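What changed at work when the training moved to a simulator

January 6, 2025

I have worked in the clearing section at Prerdale for long enough that people ask me how things used to be done. We empty and reset furnished apartments between tenants. Somebody moves out, we go in, things get picked up, wiped, sorted, boxed or thrown away, and the kitchen is put back the way the office wants it. Last March the company signed up with Amov for two robots to share that work with us. I said I would write something once it had settled down. It has settled down enough.

The robots do not do whole apartments. They do floors and counters in kitchens and living rooms. A person goes in first, checks for anything dangerous or private, and marks the rooms that are ready. Then the robot goes through and puts loose things into bins by type. Then the person comes back and finishes. On paper that turned a two-person job into a one-person job with a machine. In practice it took a while to get there, and for most of the summer it was a two-person job with a machine.

What I do now

My title used to be team lead. It is now team lead and scene reviewer, and the second half takes up most of my mornings. Before a robot is allowed to try a new kind of object in a real apartment, it has to practice in the simulator. Somebody has to look at those practice runs and say whether the robot did what a sensible worker would do. Amov has its own people for the technical side, but they have never cleared an apartment. So they asked for three of us from the floor, and I was one. The others are Remedios Sison and Elfriede Kofler.

We each review 30 runs in a morning. A run is short. I watch it, mark it pass, fail or unsure, and write a line for anything that isn't a pass. My lines were too long at first. Elif Naz Akgül, who is our contact at Amov, asked me to say which object and what went wrong and leave out how I felt about it. Fair enough.

I did not want this job. I liked being on my feet, and I still do two afternoons a week in apartments, which I asked for in writing. My back is better for the mornings in a chair and my eyes are worse.

What it did to the crew

There were 15 of us in the section before. There are 15 now, but not the same 15. Two people left in the summer and were replaced by people hired partly for looking after the machines. One of the two told me she was leaving because of it. The other had a new baby and wanted different hours. I mention both because at the break table it gets told as two people driven out by robots, and the office tells it as no change in headcount, and I don't think either version is much use.

Pay went up a little for the reviewers. It did not go up for the people who work alongside the machine in the apartments, and I think it should have. They carry it in and out of the van, they wait for it, and they are the ones who answer for it when a tenant's deposit is disputed. Marcus Lyons raised this at the autumn meeting and was told it would be looked at. We are still waiting.

The thing people miss most is talking. When you clear a kitchen with another person you talk the whole time. Now one person is in the room and the machine is too loud to have a radio on. Annunziata Parisi started phoning the next apartment over on her break, and a few others have picked that up.

What the practice rooms are like

The simulated rooms are put together from a stock of walls, counters and objects, and the objects get scattered. You see kitchens with things lying about that you'd expect, and then something you wouldn't. I used to find that silly. Then I thought back over the apartments I've walked into and stopped complaining.

The view is often at a slant, which bothered Elfriede so much the first week that she reviewed with her head on one side. You get used to it. I look at the gripper first, then at what it's reaching for, then at whatever else is near enough to matter.

One I had open while I was writing this has a wine bottle on its side on a long marble counter, a knife with a purple handle nearer the robot, and the gripper reaching toward a black dragon with its wings out, just over the floor.

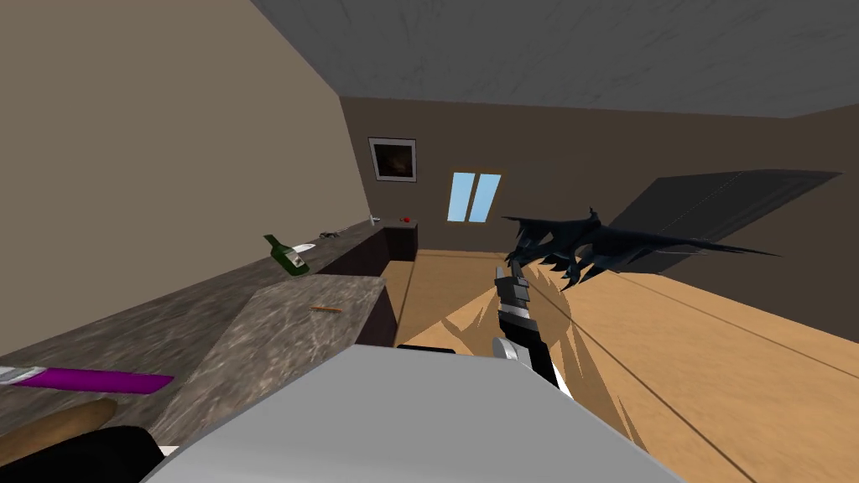 What I write down and what I leave alone

Knives get a comment from me every time the arm passes over one, even if nothing happened. Elif Naz said that was more than they needed. I kept doing it and she stopped mentioning it. Bottles I watch for the label, as we sort glass for return separately and the office gets charged when it's mixed.

Figures and toys are harder. In an apartment a thing like that dragon might be trash or might be the one item the tenant phones about the next day. We agreed in the fall that anything that looks like a figure, a toy or an ornament goes in the hold bin, where it stays for 66 days before it can be thrown out. Remedios argued for that rule and she was right. Before the machines we each made our own decision on the spot, and I'm sure I threw away things I shouldn't have.

The next batch is bathrooms. I've asked for someone from the afternoon crew to take a turn at reviewing, so it isn't always the same three of us. Marcus has put his name down. If he gets it I'll have a third afternoon back in the apartments, starting with the big building on Estrella, where the elevator still doesn't work.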